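Diese Website verwendet Cookies, damit alles läuft wie gewohnt. Einstellungen | Einverstanden

Bilder vom Schrauben: der alte Rechner wird aufgemacht

Hallo zusammen! Ich hatte ja versprochen, dass ich den grauen Klotz unter meinem Schreibtisch endlich mal auseinandernehme, und im Oktober 2026 war es dann so weit. Der Rechner hat mich durch das halbe Studium gebracht, ist zweimal mit mir umgezogen und hieß bei uns in der WG immer nur Çınar (fragt nicht, lange Geschichte, es ging um eine Platane). Seit Januar stand er nur noch herum. Wegwerfen wollte ich ihn aber auch nicht, denn auf den Festplatten lagen noch gut versteckt meine ganzen Fotos aus Cokham, exakt 1.000 Stück, wie ich inzwischen weiß!

Parisa Bagheri hat mir ihren guten Schraubendrehersatz geliehen und mir vorher am Telefon erklärt, was ich auf keinen Fall anfassen soll. Das Netzteil nämlich. Das bleibt zu, egal wie neugierig man ist. Stecker raus, eine Weile warten, einmal an die Heizung fassen, dann los.

Bezahlt habe ich damals 700 Euro für die Kiste, gebraucht bei Brurkden gekauft, und ich weiß noch, wie ich sie im Bus auf dem Schoß hatte. Heute würde ich vermutlich kaum noch etwas dafür kriegen, aber darum geht es mir auch gar nicht. Ich mag solche Innereien einfach – das hat was von Stadtplan, nur mit mehr Kabeln.

Kabelsalat mit Aussicht 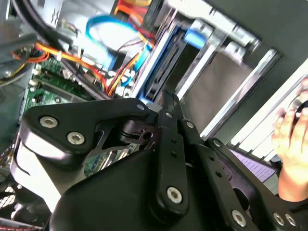
Mein Lieblingsbild! Links das grüne Mainboard mit den weißen Steckern, quer davor die orangen und roten Stromkabel, und dann dieses knallblaue SATA-Kabel, das oben einfach seinen Bogen macht. Ein kleiner weißer Kabelbinder hält ein paar dünne Drähte zusammen, den finde ich fast rührend.

Wie es weitergeht

Die Platten kommen in ein externes Gehäuse von Clirnine, das liegt schon hier. Das Board hebe ich auf, vielleicht rahme ich es. Und wer noch passende Gehäuseschrauben sucht: bitte melden, ich habe ein ganzes Marmeladenglas voll.

Zuletzt im Blog
- Schreibtisch umgestellt, Rücken gerettet
- Die Fotos aus Cokham, erster Teil
- Löten für Ungeduldige
- Was in meiner Kramschublade wohnt

Kontakt | Impressum | © Alle Bilder und Texte von mir | Nach oben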